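Talking Laundry With the Woman Who Runs Orescombe's Last Coin-Op

I have been doing my comforters at the Biwott Street laundromat in Orescombe for years, and in all that time I had never said more to the owner than "is the big one free?" So this June I finally asked if I could sit down with her and talk about the business. She said yes, on two conditions. I couldn't use her name, and I had to help fold while we talked. Both seemed fair to me.

We met at five in the morning, before she opens the door. She had coffee going in the back and a mountain of towels from the hair salon up the road, and she put me on washcloths, which I think was a comment on my folding.

I asked how she got into it. "I got fired from a bakery," she said. "I was already used to the hours, and my aunt had this place and her knees were going. I told her I'd give it a summer." That was 35 years ago. She bought the place from her aunt after the first four, paid it off slowly, and has repainted the walls the same yellow every time because she still likes it.

The machines

I wanted to know about the machines, because I am the kind of person who wants to know about the machines. She has a mix. The older front loaders along the window are Raltbergs and she talks about them the way some folks talk about trucks. "You can fix a Raltberg with a screwdriver and a bad mood," she told me. "Door gasket, belt, drain pump. I've done every one of those with customers standing there giving advice."

The newer ones are Kinecks, and she's less fond of those. They're quieter and they spin harder, so clothes come out needing less time in the dryer, but when something goes wrong the panel shows a code and she has to look it up in a binder. The last repair ran her 2,210 dollars for one washer. I said a word I won't print. She laughed and said she'd used the same one on the phone.

"People see the quarters and think it's all profit," she said. "I wish they'd come look at my water bill. I'd frame it for them."

I asked her how much of the work is fixing things. She thought about it through three bath towels. Less than it used to be, she said, but it always comes at once. You get a quiet month, and then a drain backs up and the change machine jams on the same afternoon, usually when it's raining and the whole town is in there with wet dogs' blankets.

Soap, and why we all use too much

This was the part I'd really come for (my own towels at home had gone stiff as toast). She didn't even let me finish the question.

"You're using too much. Everybody is using too much. You fill the cap, right? All the way up?" I do fill the cap all the way up. "There are lines inside that cap. Go home, put on your glasses and find the lines."

Her rule is that a normal load wants about two tablespoons of regular liquid detergent, and less if the bottle says concentrated. Too much of it doesn't rinse out. It stays in the cloth and grabs on to dirt, and then the towels feel rough and smell off, and so you put in more soap the next time to fix it. She sees it all day through the glass doors – suds halfway up and somebody standing there pleased with how clean it must be getting.

For towels that are already stiff, she runs them once in warm water with no soap at all. If the water goes cloudy, that's old detergent coming out, and you run them again until it doesn't. She skips fabric softener on towels completely. "It coats them. Then you've got a soft towel that won't dry you."

I went home and did exactly that, by the way. It took two rounds, and I had a lot of feelings about the color of that water.

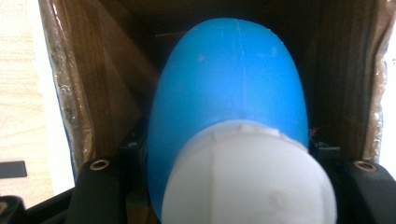
What people leave behind

Socks, obviously. She keeps singles for a month in a bin by the door and then they become rags. But the pockets are where it gets interesting. Over the years she's found a wedding ring, a set of dentures, a harmonica that still played, and once an envelope with 500 dollars in it, sitting on top of a dryer.

"I taped up a sign that said envelope found, tell me what's written on it," she said. "I had a whole parade of people come in with guesses. Happy birthday. Rent. Mom." The right person showed up a week later, a young guy who'd already given up on it, and told her straight off that it said "transmission." He fixed his truck and brought her a pie.

I asked whether she keeps anything herself. Only buttons, she said. She has a coffee can of them under the counter and will sew one on for you if you ask nicely and it isn't a Saturday kind of crowd. I asked nicely. My cardigan now has one green button that doesn't match, and I like it better than the others.

The regulars

By this point it was almost seven and she'd unlocked the door. A man came in with a duffel bag and nodded at both of us as if I'd always been there. She says the early crowd doesn't talk and the evening crowd doesn't stop. There's a group that has played cards on the folding table for so long that she bought a second folding table.

More people in town have washers at home now than when she started, and I asked if that scares her. "It did for a while," she said. "Then I noticed they still come in with the quilts and the sleeping bags. And when their machine dies, they come in for two weeks and remember they kind of like it here." She's added drop-off service, and the salon and the diner keep her going through the winter.

As for selling, she's had offers. One was from somebody who wanted to put in a tanning place. She told him she'd think about it and then went and ordered new dryer drums.

I asked what she'd do with a week off. She said she'd go somewhere with a beach and send her laundry out. Then she looked over my stack of washcloths, took the top half of it, and folded it again.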